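Wonham Community Pantry
Progress report to the Drunari Fund, second quarter of the grant

The pantry is now open on Monday evenings as well as during the day. The later session runs until 8 and was the main change we asked the fund to support. Most of the people who come to it work day shifts and could not get here before closing. We had 13 new households register in September, and most of them came through the evening session.

Stock has been steady except for cooking oil and baby formula. Our supplier, Mansour, raised its delivery charge over the summer. Loretta Zamora has agreed a shared drop with the Tammont pantry, so we now split one truck every other week. This saves money but means the delivery has to be unloaded and sorted the same morning — we had one bad week when the truck arrived late and the session started with half the shelves bare.

Packages at the table, in the second and third pictures.
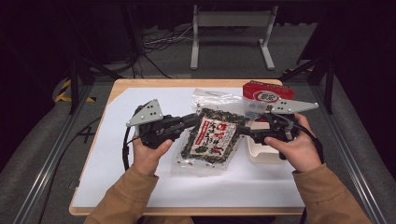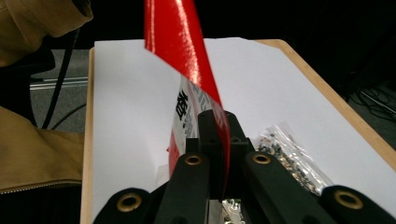
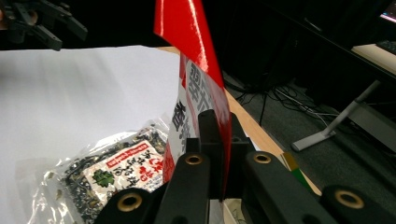 Chaltu Endale
Pantry Coordinator, Wonham

The walk-in cooler was repaired in the first month of the quarter. The compressor was still under warranty, so the repair line in the budget is mostly unspent. We would like to move that money to shelving for the back store and ask for your approval to do so. Amr Ait Brahim has the quotes and can send them over.

Date checking is still slower than we want. We find too many items close to their use-by date only when they are already out on the shelf. Starting next quarter, short-dated goods will be marked at sorting and kept on a separate rack by the door.

Two items from the original plan are behind. The recipe cards have been written but the Spanish version needs another edit. The home delivery trial has not started, as we have three drivers signed up and need four before we can cover the north side of town. Kelly Barbosa is handling driver sign-up and background checks.

Spending for the quarter is within budget apart from fuel. The full breakdown is in the attached sheet, and the next report will include the results of the household survey.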